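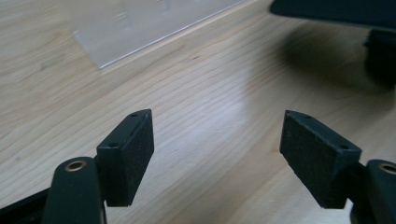
How do you turn an old burial register into an index that families can search?

Copy every entry exactly as written into a spreadsheet, one burial per row, then add a second set of columns with standardized spellings and dates. Search on the standardized columns and keep the exact ones as your record.

The steps below come from indexing the burial register at Cendico, a small country church whose book runs to 182 pages and 1,949 entries. The method works for any handwritten register of burials, and with small changes for baptisms and marriages.

Before you start

Ask the church for permission in writing. Find out whether there are other copies. Many congregations sent a yearly list to a diocese, synod or conference office, and those lists sometimes fill in a page the church has lost.

Number the pages. If the book has no page numbers, write them on a separate list or use the image numbers of your scans. Do not write in the book. Blank pages get a number too.

Set up the columns

Use these, in this order:

Page
Entry on page
Surname as written
Given name as written
Surname standard
Given name standard
Burial date as written
Burial date standard
Death date as written
Age as written
Relationship as written
Grave or plot
Notes
Initials of transcriber

Format the "as written" date and age columns as text before you type anything. A spreadsheet will otherwise turn "3-4" into the third of April or the fourth of March, and it won't tell you.

For the standard date use year-month-day. If only the year is known, enter the year and stop there.

Transcribe the exact columns first

Work down one page at a time. Type what is there, including misspellings and abbreviations. "Wm" stays "Wm" in the exact column and becomes "William" in the standard one. If a name is crossed out and replaced, enter the replacement and put the first version in Notes.

Use the same marks every time:

[?] after a word you think you have read correctly
[...] for a word or part of a word you can't read
[blank] where the clerk left a space

Leave the guess out if it comes only from knowing the family. Neusa Lins, who did the first half of Cendico, had several cousins in the book and kept a separate page of things she knew but could not see in the entry. That page was useful later. It did not go in the index.

Learn the handwriting

A register may have had four or five clerks. When the hand changes, stop and make a letter chart. Take capitals from month names, which you can be sure of, and compare them with the surnames. J gives you January, June and July. S, F, M and D are also easy to find this way. Capitals L and S are the pair that cause the most trouble, with T and F close behind.

Watch for the long s in older entries. It looks like an f without a full crossbar, and it often comes first in a double s.

Fill in the standard columns

Do this after the whole book is typed. You will have seen every version of a name by then and can choose one spelling for each family. Keep a list of the choices and attach it to the finished index. Our list had 87 surnames on it.

Do not merge two names only for looking alike. Holland and Holanda were two families at Cendico, and the first draft had them as one until Ismael Holanda read it and wrote back.

Infants need some care. Many were buried before they were named and appear as "infant of" or "child of." Enter the parent's surname in the standard column, leave the given name empty, and copy the parent's full name under Relationship. Stillborn children may be listed without a number or squeezed between lines. Give each one its own row.

Check it

Have a second person read the typed rows against the book. Reading aloud works well - one reads from the page, the other follows the screen. Then sort by standard date and look for rows that land far out of order. Some will be typing errors. Others are late entries by the clerk, and those should stay as they are with a line in Notes.

Sort by standard surname next and scan for names that appear only once.

Save and share

Keep one master file that only one person edits. Save a copy as CSV, which will open in almost anything, and print a copy on plain paper for the church office. Put a cover sheet in front with the name of the church, the years covered, where the original is kept, the marks you used and the pages that are missing or damaged.

If the register runs into recent decades, ask the church what cutoff year it wants before anything goes online.

Corrections will come in. Log each one with the sender's name and the page and entry number, check it against the book, and update the master file 2 times a year. At Cendico we do it in January and July.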